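Onville Makers Forum > Robotics > Build logs

Two-arm whiteboard rig, eraser pressure problem

zirix_bench
Home build, two arms on a white table, whiteboard lying flat between them. Left arm does pick and hold, right arm does erasing. The control code is my own fork of Purnuvik. Free-space motion is fine. Contact is where it falls down: with the eraser at the right edge of the board, the commanded height and the real height disagree by up to 3 mm depending on reach. Too high and it skips, too low and the wrist stalls.

My test marks are a capital A near the lower left and a small a farther up and to the right, in black marker. The two letters sit at different distances from the right arm, so one erase pass covers both ends of the error. 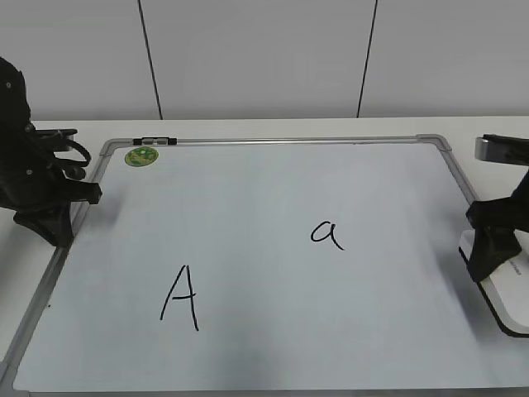
Reply 1, tavares
Your board isn't fixed to anything I can make out. Clamp it before you touch the code. An aluminum frame on a smooth table will creep under side load and you will chase that as a calibration error for weeks.

Reply 2, zirix_bench
It has rubber feet underneath. I checked for creep with a dial gauge in June and got nothing I could measure.

Reply 3, tavares
Static or with the eraser moving?

Reply 4, zirix_bench
Static. Point taken.

Reply 5, Mohcine Tawfik
I disagree that clamping comes first. An error that changes with reach is link sag or a bad shoulder zero. Put the forearm at 90 degrees to the upper arm, re-zero, then touch off at 3 points on the board and fit a plane. Feed the plane into your height command. It takes an evening.

Reply 6, tavares
A plane fit won't fix sag. Sag isn't linear with reach.

Reply 7, Mohcine Tawfik
Over the width of one whiteboard it is close enough. Foam behind the eraser takes up the rest.

Reply 8, zirix_bench
Did the re-zero and the plane fit. Worst error is now under 1 mm. Board is clamped too, so I can't say which change did the most. The near letter erases in one pass, the far one still leaves a streak along the crossbar. Ordering foam.

Reply 9, tavares
Take the clamps off and run it again. Otherwise you don't know.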